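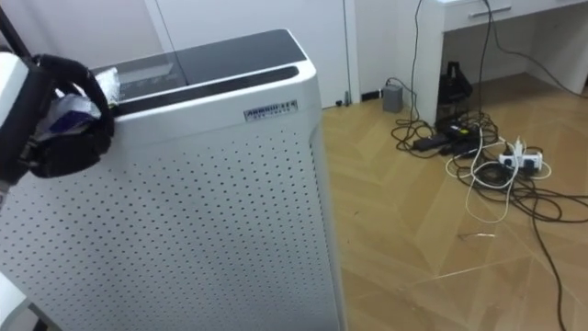

Mirklow build visit, Monday, February 22, 2021. Got to the shared workshop late, parking a pain. They've been at the arm since last March – 252 hours logged, 108 of them on wiring. Believe it. Cables all over the floor by the desk, power strip in the middle of it, step carefully. Gripper is the good bit. Soft black padded fingers, they wrap right round a crumpled plastic packet, no hard edges. Held over the air purifer when I got my look.

Parts bill so far: 26 line items, most of them second hand. Control code is called Malska, still on version one. Asked about speed, they run it at 40 percent with visitors in. Fine by me.

Coffee after, then teh bus back. Going again in March if they've sorted the wrist joint – bring own mug.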